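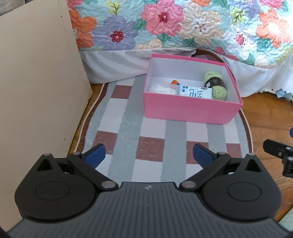 According to Huw Yorath, a box is finished when the lid goes on without anyone sitting on it. He had clearly never met my aunt, who regarded sitting on things as the final stage of packing, but we shall take his rule as our starting point.

Chapter 3
Small Boxes, and What Goes in Them

Most households own one big box that holds everything and gives back nothing. This chapter is concerned with its humbler cousin, the open cardboard box of the pink sort, set down on a rug and filled with three things side by side in a row. A row can be read at a glance. A heap has to be dug, usually at night, usually for plasters.

We begin on the floor. Tables are splendid until the post arrives. A patterned rug will do, though anything small and brown that lands on a brown square should be considered lost until spring.

Clear bags come next, and the long quarrel over labels. The Warrier household, whom you met in Chapter 2, labelled 40 bags in October and by 7th January had forgotten what the labels meant. Their code is printed at the end of the chapter for anyone who fancies a try.

Before reading on, find a box without a lid and put three things in it. Write down why you chose them. You will be asked to defend this later, in the section on string.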